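Parkuvus – ambiente simulado para planeamento de células móveis

Referência de catálogo: Parkuvus Interior, licença por posto
Distribuição: Seno

O Parkuvus Interior destina-se a equipas que precisam de dimensionar a compra de um manipulador móvel antes de reservar verba para o hardware. O pacote inclui divisões domésticas, modelos cinemáticos de base e braço e um registo de trajetórias exportável em CSV.

O que está incluído
Licença de 2 postos, renovável ao ano
6 divisões editáveis
Até 30 objetos móveis por divisão
Importação de URDF e de malhas OBJ
Manual em português e inglês

O que não está incluído
Estação gráfica
Modelos de braço de terceiros (ver extensão Grabner)
Integração com o gestor de frota Tornano, orçamentada à parte

Notas para o orçamento
O preço base é de 1.000 euros por posto. A extensão Grabner acrescenta os limites de junta e a verificação de autocolisão – sem ela, o alcance calculado é apenas geométrico. Recomenda-se prever a extensão logo no primeiro pedido, porque a adição posterior obriga a nova chave de licença.

Para comparar bases de larguras diferentes, convém manter fixa a disposição do mobiliário e variar só o robô. Os parâmetros a registar são a folga lateral nas passagens, a altura útil sobre bancadas e o raio de giro junto a esquinas salientes. As propostas pedidas até ao fim de dezembro mantêm a tabela em vigor.

Divisão com pavimento de madeira, cenário simulado

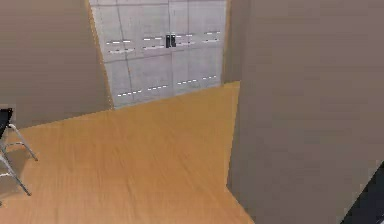
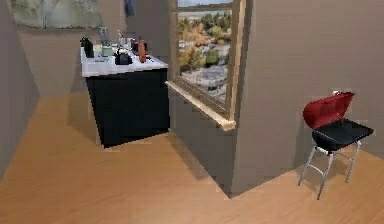
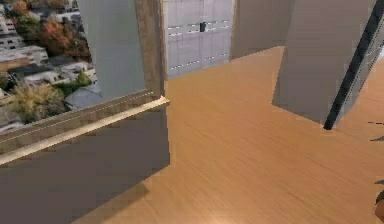 Leonie Hämmerli
Engenheira de aplicações, Parkuvus

Os pedidos de proposta devem indicar o número de postos, o sistema operativo e o modelo de braço previsto. Para a integração Tornano, juntar a planta da instalação em DXF. As questões de faturação são tratadas por Benito Pastor, na Seno.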